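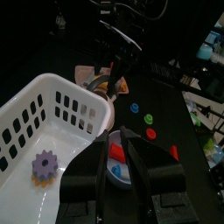
Progress report on the Stornen heating and electricity project, 2019-09-06

Since January we have connected 63 community buildings in Dundcombe and Kutby to the Stornen meter service, against the 40 which were promised in the grant agreement. Most of them are small halls, libraries and nurseries where one person has the keys and also pays the bills. The nurseries came in late and have other needs than the halls: their rooms must be warm early, when small children sit on the floor with things like a purple toy gear or a white plastic basket, and a cold floor is the first complaint we receive. We have therefore moved the nurseries to a separate heating schedule.

Meter data. Readings arrive every half hour from all buildings except four in Kutby, where the mobile signal in the basement is weak. We ordered external antennas from Rewi and two are already installed. The other two wait for permission from the building owner.

Savings. Gas use in the first 20 buildings is lower than in the same months of last year, but I would ask you to read this with caution. The spring was mild, and we have not yet corrected the figures for weather. Electricity at night is a clearer result. In one hall a water heater was running all night for almost the whole winter, and after the alert it was put on a timer.

Advice to users. The weekly message was too long in the first version. Now it contains one graph and one suggestion, and more people open it. Some users asked for it on paper – we print it for them.

Budget. Spending is according to plan, apart from the antennas, which cost 1,000 more than the line for equipment allows. We ask for your agreement to move this sum from travel, where money is left.

Next period. Weather correction of all gas data, the last two antennas, and a first visit to the Dundcombe swimming pool – its boiler is old and the drawings are missing.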